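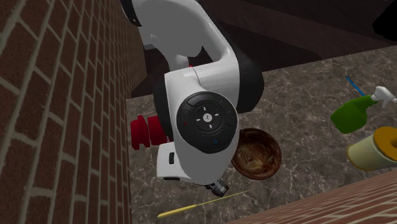

Firdevs Güler clears the same kitchen counter 43 times before lunch. The counter is simulated, with brick walls and a marble top, and so is the arm she moves over it. Her hands are on a controller at a desk at Nelteo, where a small team records people doing chores by remote control so that a robot can learn from them.

A session starts at 8 in the morning. Güler steers the gripper down, closes it, lifts and lets go. Every move is saved along with what the cameras in the simulator show.

"You learn to slow down near the counter," she says. "If I rush, the robot learns to rush."

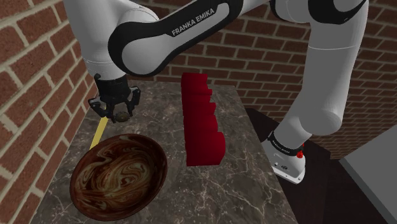
Slamet Halim, who reviews the recordings, throws out fewer than he used to. Hesitation bothers him most – an operator who hovers over a bowl for two seconds teaches the arm to hover too. He keeps some clumsy runs if the operator recovers well.

The team tried guiding a real arm by hand in April. Güler liked the feel of it, but resetting the objects took longer than the task. In the simulator it takes one key.

She presses it and goes again.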